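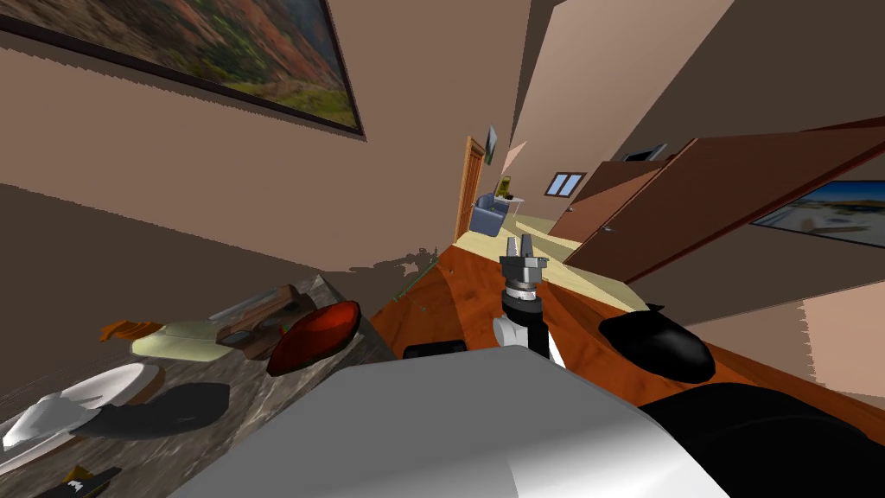 Remura Kitchen Episodes, fault release

README, last changed 1/8/19
Kept by Liette Penner and Keegan McKinnon

Hello, and thank you for taking an interest in what is, I'm afraid, the less happy half of our simulated kitchen work. The main Remura release holds the runs we were pleased with. This one holds the runs where the wrist tilt fault crept in, and we've had so many kind letters asking for it that it seemed a shame to leave it sitting on a disk.

What went wrong

In January we moved the simulator over to Kovcombe, our new scene loader, and for a while everything looked fine. Then Kendra McIntyre noticed that the arm would sometimes carry on turning at the wrist after the controller had told it to stop. The joint limit was being read in degrees by one part of the code and in radians by another, so as far as the safety check was concerned there was no limit worth speaking of. The check passed every time — it was simply checking the wrong number.

Of the 824 episodes recorded with that build, 115 show the fault. The other 709 went into the main release after Kendra had looked them over, and she has my lasting thanks for that.

What you will find in the episodes

Each episode has the camera views, the joint readings, the commands that were sent and a short log. The rooms are plain simulated ones, with flat walls and not much in the way of surface detail, and some views sit at a very steep angle to the floor.
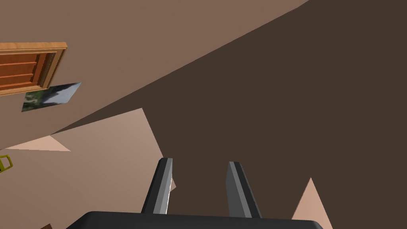 Please don't treat a slanted view as proof of the fault, by the way. Several of us did exactly that in the first week and threw out perfectly good runs (sorry, Mackenzie!). The joint readings are what you want. Look for a wrist value that keeps changing for more than 14 steps after a stop command, and you have found it.

Safety note

None of this happened on a real arm, but it very nearly could have. The same check was due to be copied to the Després bench, and Jaxon Poirier held it back until the units were sorted out. If you borrowed our check for your own machine before the fix, do please take it out and use the newer one. We'd be much easier in our minds.

Known gaps

Logs are missing for a handful of the early runs. The labels were made by hand by Mackenzie Ross and me, and we did not always agree on where a fault begins, so both of our marks are kept in the label file.

Questions are very welcome, and so are corrections. Write to either of us by way of the Remura project page.

Liette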